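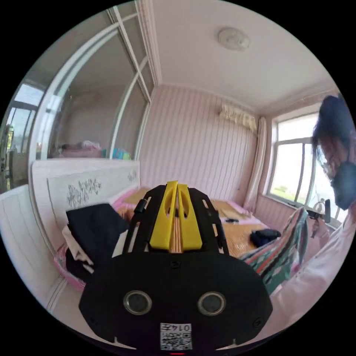

Woven mat, with the gripper in front.

The Brurnport handball club completed its league programme in March, and this entry records my view of how the team used its goalkeepers over the season. Readers who attend regularly will know that the matter was discussed at length in the stand, and that opinion has not settled.

The club faced 557 shots on target across all league fixtures. Of these, its two goalkeepers saved 194. That is a respectable return for a side which lost its most experienced defender before the winter break, and it compares well with the previous year, when the defence in front of them was considerably stronger.

The difficulty lies in how the work was divided. The senior goalkeeper started nearly every match and was replaced, as a rule, only for penalties. The younger of the two therefore came on cold, faced a single throw and returned to the bench. It is hard to judge any player on such terms, and I do not think the coaching staff were able to do so.
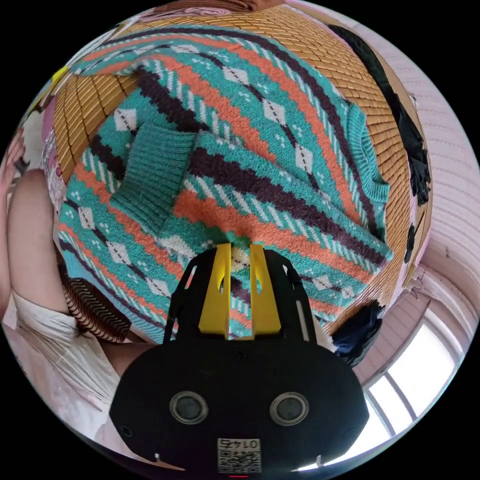 The away fixture at Tanditz was the exception. The younger goalkeeper was given the whole of the second half and handled it with composure, particularly against throws from the wing. Tanditz had scored freely before the interval - mostly on the break - and were held to 5 goals in the last twenty minutes. The match was still lost. It did, however, show that a change made at half-time need not unsettle the defence.

Kornden, by contrast, have rotated their goalkeepers by half throughout the season. Their supporters complain about it, as supporters will, but both players looked fresh when they visited us and neither was caught out of position more than once. The attendance that evening was 254, the best of the year at our hall, and the applause for the visiting goalkeeper at the end was deserved.

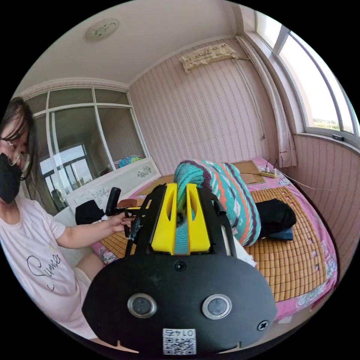
Pink "Summer" T-shirt, glasses and a black face mask.

The pre-season tournament at Neves offers a sensible opportunity to try the same arrangement. The matches there are short and the results carry no weight in the league. I would ask that each goalkeeper be given complete matches, including the penalties, and that the order be decided before the team travels.

A further entry will deal with the left back position, where the club has three candidates and has yet to announce which of them will be retained.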